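Search this site
Enter keywords
Go

Staging firm Nostivard rehearses robot moves on screen before they reach the shop

By Staff Reporter | October
12 comments | 100 shares

Nostivard, the home staging company in Vallejo, has started working out its robot arm's handling jobs in simulated rooms before trying them on real furniture. 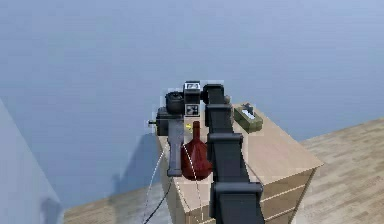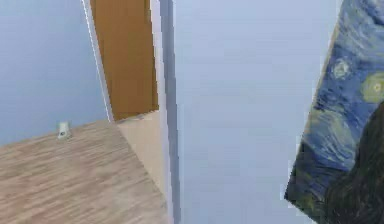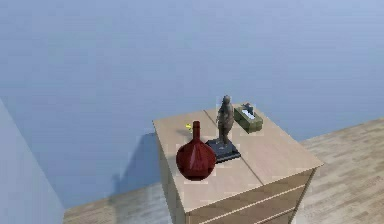 The change has moved part of the working day from the warehouse floor to a desk. Staff who used to wrap and place ornaments by hand now spend the morning shift setting up virtual rooms in a program called Momilen and checking the arm's reach. A cabinet top holding a red vase, a figurine on a black base and a tissue box is the sort of layout they work with — small things standing close together, with little space for a gripper finger.

The company keeps 4,000 decorative pieces in stock. It says no jobs have been cut, but two packing positions were rewritten and now include 10 hours of paid training. Packers asked for the right to stop the arm at any time, and that is now in the shop rules.

Some remain doubtful. One packer said the desk work is easier on the back but slower, and that she misses handling the pieces.

Nostivard plans to extend the setup to its Laltlow warehouse next.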